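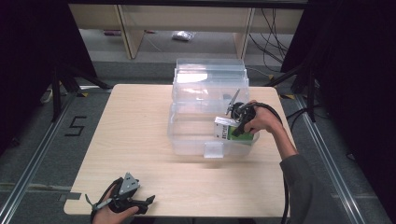 Clear bin, lid up, with a white and green box.

Puzzle Table Forum > General Talk > Do you sort everything before you start?

marmaladepuzzler
Posted August 14, 2018

I finished the Bamodix harbor last night (1000 pieces, the one with all the rope and the orange fishing nets) and I'm still buzzing about it, so I want to talk about sorting! I have always been an edges-first person. Dump the box, flip everything, pull the edges, build the border, then see what happens. With the harbor I tried something different and sorted the entire thing by color before I joined a single piece. Took me two evenings. Two whole evenings of putting bits of blue with other bits of blue.

And then the puzzle just flew. The nets went together in one sitting, and the rope, which I had been dreading, was mostly done before dinner on Sunday. I'm a convert.

So how far do you go? Do you sort the lot, or just the edges, or do you dive in? Also, if you keep your puzzles in clear bins like I do, do you leave them in their boxes or bag the pieces?

cornerpiece_49
Reply

Edges first and then straight in. I've tried the full sort a few times and by the second tray I want to be doing the puzzle, and what I'm doing is laundry.

The harbor is gorgeous though. How did you find the sky? I have it on the shelf and the sky is the only thing stopping me.

marmaladepuzzler
Reply

The sky is better than it looks on the box! There's a band of haze just above the masts that's a slightly warmer gray, and once you have that, everything over it hangs down from the top edge. The top left corner is the only mean part. I sorted that by shape.

slowsky
Reply

Shape sorting is the answer to everything and I will say so in every thread until I'm banned.

Color is fine while you have color. Once you get to the last third of any landscape you have a heap of the same green, and your color trays are no use. I sort by knobs from the start: two out two in, three out, four out, all in, and the odd ones with the slanted shoulders. Then when I have a hole I know which tray to look in, and I can do it under a bad lamp.

teaandtabs
Reply

slowsky, I tried it your way on the Ishida maple garden after your last post about it and I nearly cried. Every piece in that puzzle is two out two in! I had one enormous tray and four tiny ones. It's a beautiful picture and the cut is like graph paper.

On a random cut I can see it working. On a grid cut you've spent an evening making one big pile out of one big pile.

slowsky
Reply

OK, the maple garden is a special case. I should have warned you. Within the two out two in pile you can still split by whether the knobs are fat or thin, and whether the piece is longer than it is tall. I had five trays out of it by the end.

teaandtabs
Reply

Fat or thin! I love this forum.

garagesalegwen
Reply

Another vote for diving in. I buy nearly all of mine secondhand, and half the time I don't have the picture, just a bag and a hopeful note that says "complete." Color sorting blind is the most fun you can have at a card table. You get all the reds together and you start guessing. Barn? Tulips? Last month it was a fire engine and I yelled so loud the dog left the room.

To your other question, bag them, always. Boxes in my house get squashed, and a squashed corner lets pieces out. I use a zip bag with the picture cut off the lid and folded inside, and the bags stand up in the bin like files.

cornerpiece_49
Reply

You cut up the boxes??

garagesalegwen
Reply

I cut up the boxes.

cornerpiece_49
Reply

I have to go and lie down. The box is half of it for me. The spine on the shelf, the little line on the back about the artist, the thump when you take the lid off a new one. I still have the first puzzle I ever finished by myself, 49 pieces, a duck in a raincoat, and the box is in better shape than I am. (Yes, that's where the user name comes from.)

garagesalegwen
Reply

The duck gets an exemption. But you must have more closet than I do. I fit 23 puzzles in a bin that used to hold six boxes. And honest question for the box people, where do you put the ones that came with a box twice the size it needed to be? Bamodix are terrible for that.

marmaladepuzzler
Reply

They really are. You could keep a hat in there.

I think I'm somewhere in the middle. I like being able to see the pictures through the side of the bin, so I keep the boxes for the ones I know I'll do again and bag the rest for the swap. I put an elastic band both ways round every box before it goes in.

pinewoodpam
Reply

Careful with elastic bands in a warm closet. Mine went gummy over one summer and took the printing off the lid of a lighthouse I was very fond of. I use strips of old T-shirt now, tied in a bow. Looks like a present every time you get one out!

For sorting, I do edges and anything with writing on it. Shop signs, boat names, newspaper mastheads. Writing goes together so fast and then you've got little islands all over the board to build out from. After that I wing it.

slowsky
Reply

Writing first is a great tip for street pictures. No help in a field of lavender, which is where I'm living at the moment.

teaandtabs
Reply

How's the lavender going?

slowsky
Reply

I've placed 19 pieces this week and I'm proud of every one.

foldoutfrank
Reply

Can I ask what everybody's using for trays and boards? I bought the Proline felt board, the large one, and I'm delighted with it. It has a lip all round and the felt holds the pieces still when I slide the whole thing under the sofa. But it didn't come with trays and I've been sorting into pie tins. They're noisy, and everything slides to the middle.

pinewoodpam
Reply

Cookie sheets lined with a dish towel. Quiet, flat, and they stack crosswise.

garagesalegwen
Reply

Shirt box lids. Free every December.

cornerpiece_49
Reply

I have the smaller Proline and I didn't get on with the felt at all. It's lovely for holding things still, but I like to push whole sections across the board and they catch and buckle. I went back to a sheet of smooth hardboard from the lumber yard. If you build where you sort, felt is great. If you build islands and move them, get something slick.

foldoutfrank
Reply

Interesting, I hadn't thought of that. I build from the border in, so I hardly move anything. I can see it'd drive an island person up the wall. To move a section on felt I slide a piece of stiff card underneath and lift the lot, and so far I've only dropped one (a windmill, into the dog's water).

marmaladepuzzler
Reply

Oh no! Did the windmill survive?

foldoutfrank
Reply

It swelled up. I pressed it under a dictionary and it's a windmill again, with a bit of a wave in the sails.

teaandtabs
Reply

Since you mentioned the swap, are people coming to the Turnlow one at the end of August? I'm bringing the maple garden for anyone who feels brave, plus two cottages and a really cheerful one of a bakery window that I could do again tomorrow. Please write on the bag if there's a piece missing. I don't mind a missing piece at all, I just like to know before I've had my head under the couch for an hour.

slowsky
Reply

I'll take the maple garden back off your hands. I miss it.

pinewoodpam
Reply

Coming, with the lighthouse. All pieces there, lid a bit bald.

marmaladepuzzler
Reply

I'll be there with the harbor, box and all. cornerpiece, I know you've already got it, so you can tell whoever takes it about the haze. And I've started the next one tonight, a carousel, sorted by color AND with the writing pulled out first. Pam, there's a whole ticket booth! I had it together before the kettle boiled.

cornerpiece_49
Reply

All right, I'm getting the harbor down off the shelf. Edges first, though.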